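Murnel 782: livro de condolências com caixa
Fabricante: Nornbridge
Ref. 2542
Disponível. Expedição no próprio dia para encomendas recebidas até às 15h00

Início > Cerimónia > Livros e registos > Murnel 782

O livro de condolências é o único livro em que toda a gente escreve e quase ninguém sabe o que escrever. O Murnel 782 não resolve o problema, mas dá-lhe bom papel. São 200 páginas de papel creme sem ácido, cosidas à linha, que ficam abertas em cima da mesa sem que um sobrinho tenha de as segurar com o cotovelo.

As páginas não têm linhas. A versão anterior tinha, e as famílias queixavam-se de que parecia uma folha de presenças. Quem escreve a subir pela página acima, como quem vai apanhar um autocarro, pode usar a folha pautada solta que segue dentro da caixa e se coloca por baixo.

A capa é em tela de algodão, nas cores cinzento, azul-escuro e verde-garrafa. Também existe em preto, para quem acha que o assunto ainda não estava claro. O nome e as datas são gravados a seco, até três linhas de texto. Não gravamos emblemas de clubes de futebol, depois de um episódio em que dois irmãos encomendaram livros diferentes para o mesmo pai.

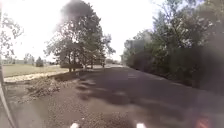

Foto: Iwona Zawadzka / Arquivo Nornbridge

Na bolsa da contracapa cabe o recorte da notícia necrológica, dobrado uma vez. Se a notícia saiu com a idade errada, cabem também o recorte da correcção e a carta da tia a protestar. A bolsa tem fole.

Características
Formato: A4 ao alto
Páginas: 200, lisas, numeradas só a partir da segunda
Encadernação: cosida, lombada redonda
Fitas marcadoras: 3
Caixa: cartão rígido forrado, com tampa
Gravação: incluída no preço, prova enviada por correio electrónico
Caneta: não incluída (ver abaixo)

Sobre a caneta
Já incluímos uma. Desaparecia antes do fim do velório, sempre, em todas as classes sociais. Vendemos à parte o suporte Bassey, com cordão, que tem um ar de balcão dos correios e funciona lindamente. Tinta pigmentada, por favor; a tinta de água não se dá bem com lágrimas nem com copos de água.

Prazos
Sem gravação, entrega no dia útil seguinte. Com gravação, conte mais um dia depois de aprovar a prova. Pedimos que a prova seja lida por alguém que tenha dormido. O livro com erro aprovado pelo cliente é refeito a metade do preço, e a Natália Matos, da oficina, não faz comentários.

Opiniões de clientes

«Chegou a horas e o azul é mesmo azul. O meu cunhado ocupou quatro páginas, mas isso não é culpa do livro.»
Halina Sadowski

«Papel excelente. A caixa podia abrir com menos barulho, numa capela nota-se.»
Nuwan Khondokar

Resposta da loja: tem razão quanto à caixa. Desde Janeiro a tampa leva um forro mais fino e já só suspira.

Produtos relacionados
Suporte para caneta Bassey
Cartões de agradecimento Wuterville, maço com envelopes
Folhas suplementares para Murnel 782 (para famílias numerosas e ex-presidentes de junta)

Devoluções aceites para livros sem gravação e sem assinaturas.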